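I have worked a front desk for two years, and in that time I have come to hold one strong view, which is that the card is the last decent object in office life. Trundico wants to replace ours with an app. The app costs $2,999 and will, we are told, save everybody 30 seconds.

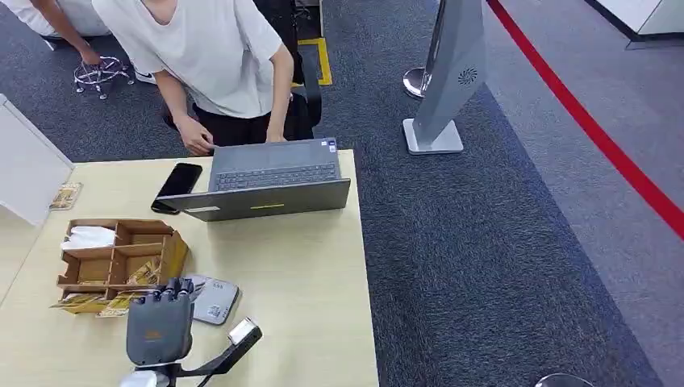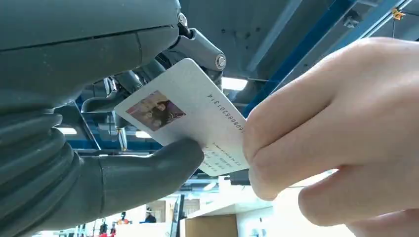
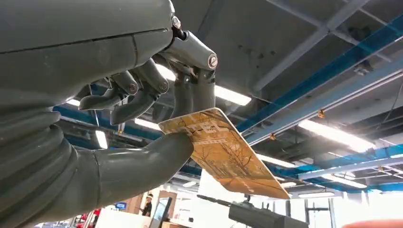
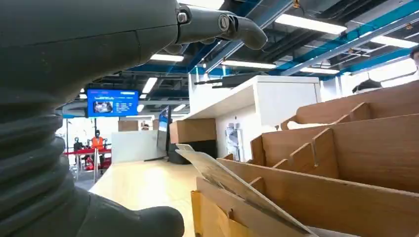
Everybody who runs a front desk ends up believing in compartments, and I am no exception. You buy the divided tray in October, full of plans: passes here, brochures there, pens in the slot that fits no pen. By spring a crumpled bit of white something has moved into an upper compartment and the cards are fanned out on the desk beside it, where people can reach them. Ilse Kohlhase, my boss, calls this clutter. I call it service.

A card can be handed over. It has a corner to pinch and a face to squint at, and for a second two parties are holding the same thing, which is more than I can say for any meeting I attended at Berkton. An app just glows at you – and then asks for an update. I told Ilse I'd give up my cards when the tray wears out. It's looking pretty sturdy.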